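The Binder Will Not Save Us
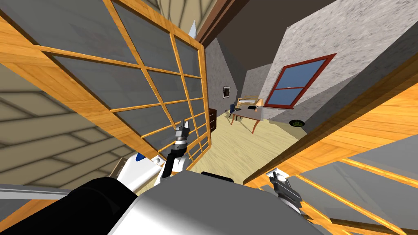

Illustration: computer rendering / Sedden Review

Every September, my district hands its teachers a new curriculum, and every September we are asked to be excited about it. This year's is called Prerurel. It comes in a binder of 200 pages, with a website that holds the pages they couldn't fit in the binder. Before Prerurel we had Bucur, which we were told would last a generation. It lasted 2 years. Somewhere in my closet there is still a box of Bucur fraction tiles, shrink-wrapped.

I have nothing against curriculum. I've taught fifth grade without one, and I wouldn't wish that on a first-year teacher or on her Sunday nights. My complaint is with the speed. It takes a year to learn where a program is weak, and another to patch the holes. By then the district has been to a conference.

Manuela Fabbri, who teaches across the hall from me, kept her Bucur notes. She had worked out which lessons needed an extra day and which could be dropped, and she'd written it all in the margins in green ink. That was the most useful document in our building. When the old binders went out to the recycling, she had to ask for hers back. She was told it was district property. She got it in the end, I won't say how.

The new program cost the district $1,340 per classroom, training not included. Training was a video. I watched it at 7 in the morning with the sound low, and learned that students thrive when they are engaged. I also learned that the pacing guide assumes 30 children who are never absent, never throw up, and never have a fire drill in the middle of long division.

Daranee Panyasiri, our school board's newest member, asked at the last meeting whether anyone had measured what Bucur did before we dropped it. It was a fair question and it got a long answer — most of it about Prerurel.

So here's my modest proposal. Keep a program for six years. Pay teachers to write in the margins, then copy the margins and hand them out. If a salesman from Flolura calls in the spring, and he will, tell him we're busy teaching fractions. I've got the tiles.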